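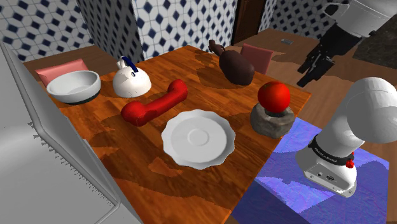 4 Setting up the Waweru dehydrator

4.1 Choosing a spot

1. Place the dehydrator on a level, heat-safe surface. Leave a clear gap on all sides so air can reach the rear vent.
2. Plug the cord directly into a wall outlet. Do not use a power bar.
3. Turn the rear switch to 2 for the Canadian cord set. The display shows the last programme used.

CAUTION: The rear grille gets hot. Keep tea towels and plastic bags away from it while the unit is running.

4.2 First run

1. Wash the trays in warm, soapy water and dry them fully. The door is not dishwasher safe.
2. Run the unit empty on HIGH for one hour with a window open. A slight odour is normal.
3. Let it cool before fitting the mesh liners.

NOTE: Rated draw is 900 watts. If the breaker trips, move the unit to a circuit that is not shared with a kettle or toaster.

4.3 Preparing tomatoes

1. Choose firm, ripe fruit. Rinse it, pat it dry and take off the stem and calyx.
2. Cut into even slices. Thin slices dry crisp – thicker ones stay leathery and need longer.
3. Lay the slices in a single layer with the edges not touching. Salt lightly if you like. 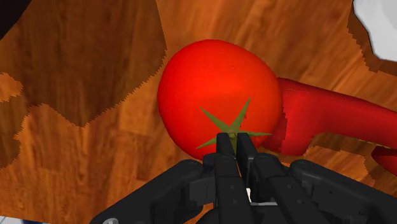

Fig. 4-2. Whole tomato, calyx still on.

4. Slide the trays in, close the door and select FRUIT.
5. Swap the top and bottom trays halfway through.

Cool the slices before storing them in jars. If moisture beads inside the lid within a day, return the slices to the trays.

4.4 Error codes

E1 – door not latched. Open and close it firmly.
E2 – fan blocked. Unplug the unit, let it cool and clear the grille.
E3 – sensor fault. Contact Dinis Service, extension 817.
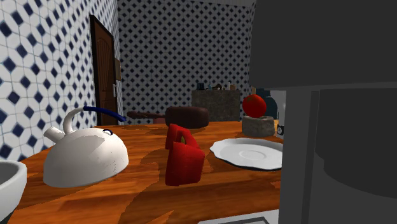 Waweru Owner's Guide, part no. 3339 – Page 17

4.5 Cleaning and storage

1. Unplug the unit and wait until the cabinet is cool.
2. Wipe the inside with a damp cloth. Never spray water into the fan opening.
3. Soak sticky liners, then scrub with a soft brush.
4. Store the unit upright with the door slightly open.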